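Lepik 629 Drum Cabinet
Equipment for hire – Rarine Workshops

The Lepik 629 is a front-loading cabinet supplied to schools, studios and small workshops. It is suited to the storage and airing of textiles, and is offered for hire by the week or for purchase. Each cabinet is inspected by our equipment office before it leaves the premises.
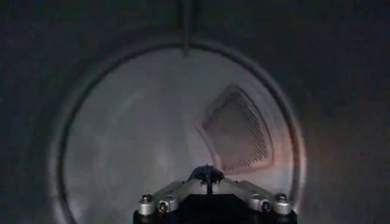

Lepik 629: round opening and pale grey interior, with ribbed panel at right.

The curved interior should be wiped with a soft cloth after each period of use. Abrasive pads must not be used on the walls or on the rim. Particular care is required at the ribbed panel, where dust may gather between the ridges – a soft brush is recommended.

Order code: 131
Width of cabinet: 90 cm
Deposit: 500 euros, returnable
Spare parts: available through Kimik

Cabinets ordered by 8th October will be delivered within the same month. Enquiries concerning hire should be addressed to Liis Adomaitis, Equipment Office.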